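Greifervergleich (Robotik)

Als Greifervergleich bezeichnet man in der Robotik die planmäßige Erprobung mehrerer Greifer, oft zusammen mit verschiedenen Kameras und Steuerungen, an denselben Gegenständen und mit demselben Ablauf. Ziel ist die Auswahl eines Greifers für eine bestimmte Aufgabe. Besonders verbreitet ist das Verfahren bei weichen, verformbaren Objekten wie Textilien und Plüschwaren, weil für diese die Angaben der Datenblätter (Greifkraft, Hub, Traglast) nur wenig über das Verhalten im Betrieb aussagen.

Begriff und Abgrenzung

Der Greifervergleich ist von der Abnahmeprüfung zu unterscheiden. Bei der Abnahme wird festgestellt, ob ein einzelnes Gerät die vereinbarten Werte erreicht. Beim Vergleich dagegen interessiert der Unterschied zwischen zwei oder mehr Geräten unter gleichen Bedingungen. Auch der Dauerlauf, der den Verschleiß untersucht, gehört im engeren Sinn nicht dazu, wird aber manchmal direkt angeschlossen.

In der älteren Literatur findet man auch das Wort Greiferprobe. Es wird heute seltener gebraucht und meint meistens nur den ersten, kurzen Versuch von Hand.

Prüfobjekte

Als Prüfobjekte dienen Gegenstände, die in der späteren Anwendung wirklich vorkommen. Für weiche Ware hat sich eine Mischung aus flachen und voluminösen Stücken bewährt. Plüschtiere sind voluminös und geben unter Druck nach; ihr Flor verdeckt die Nähte, und eine einfarbige Oberfläche bietet der Bildverarbeitung nur wenige Merkmale. Kleidungsstücke sind dagegen flach, legen sich in Falten und haben Stellen von sehr verschiedener Dicke.
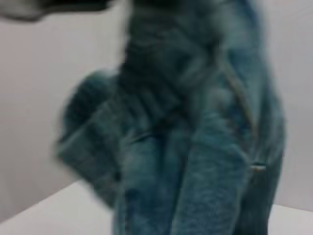 Warum verwendet man für den Vergleich keine genormten Würfel oder Zylinder?
Starre Normkörper zeigen vor allem die Genauigkeit der Positionierung. Bei weicher Ware entscheidet aber, wie sich das Material zwischen den Backen verschiebt und zusammendrückt, und das kann ein starrer Körper nicht nachbilden.

Kameras

Üblich sind zwei Anordnungen. Die Kamera am Handgelenk bewegt sich mit dem Greifer und liefert Bilder aus kurzer Entfernung. Die Übersichtskamera blickt von oben oder von schräg vorne auf den Arbeitsplatz und erfasst den Arm mit. Beide haben bekannte Schwächen. Die Handgelenkkamera verliert bei schneller Bewegung die Schärfe, und wenn eine Fläche unter den Mindestabstand des Objektivs gerät, bleibt vom Bild nur noch ein Grauton. Die Übersichtskamera wird leicht vom Arm selbst verdeckt, und zwar oft gerade im Augenblick des Greifens.

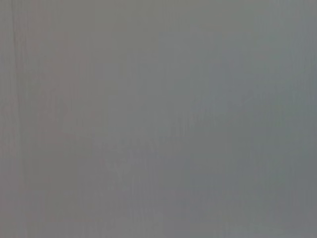 Graue Fläche aus sehr kurzer Entfernung, ohne erkennbaren Gegenstand.

Solche Aufnahmen werden in der Auswertung nicht gelöscht, sondern mit einem Kennzeichen versehen. Der Anteil unbrauchbarer Bilder gilt selbst als Vergleichsgröße, da er vom Einbauort der Kamera und von der Länge der Finger abhängt.

Ablauf

Ein Vergleich beginnt mit der Festlegung der Startlage. Danach führt jeder Greifer dieselbe Anzahl von Griffen aus, häufig 500 pro Objekt. Nach jedem Griff wird das Objekt neu ausgelegt, damit sich keine günstige Falte wiederholt. Bei Hosen und Jacken greift man bevorzugt am Bund oder am Saum – dort ist der Stoff mehrlagig und lässt sich mit flachen Backen leichter fassen als in der Mitte eines Hosenbeins. 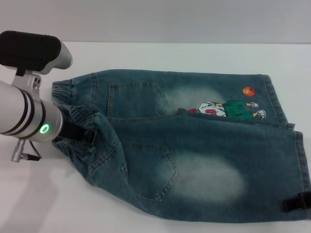
Ein gummierter Bund ist dabei ein Sonderfall. Er zieht sich von selbst in Rippen zusammen und bietet dem Greifer viele kleine Kanten, an denen auch ein schwacher Griff Halt findet. Ergebnisse am Bund werden deshalb getrennt von denen am Saum aufgeführt. Aufnäher, Stickereien und Klettstreifen sind ebenfalls zu notieren, weil sie die Steifigkeit des Stoffes örtlich verändern.

Bekannte Untersuchungen

Eine oft zitierte Reihe stammt von Rimantas Vītola und Ebuka Fashola. Sie verglichen den Parallelgreifer Vusano mit dem Modell Dasulo, dessen Finger nachgiebig gelagert sind. Ausgewertet wurden 3.289 Griffe. Der Vusano war an dünnen Säumen überlegen, der Dasulo an Plüsch. Als Steuerung diente in beiden Fällen die Software Hekley, sodass der Unterschied den Greifern zugeschrieben werden konnte.

In einer zweiten Arbeit wurde nur die Steuerung gewechselt, von Hekley auf Mets. Nach 2.000 Griffen lagen die Erfolgsquoten nahe beieinander, jedoch schloss Mets die Backen langsamer und verschob dabei den Stoff weniger.

Kritik

Bemängelt wird vor allem die geringe Übertragbarkeit. Schon ein anderer Tischbelag verändert die Reibung, und damit die Rangfolge der Greifer. Fashola hat vorgeschlagen, zu jedem Vergleich auch die Daten der Unterlage anzugeben. Durchgesetzt hat sich das bisher nur teilweise.

Siehe auch: Endeffektor, Parallelgreifer, Hand-Auge-Kalibrierung, Textilhandhabung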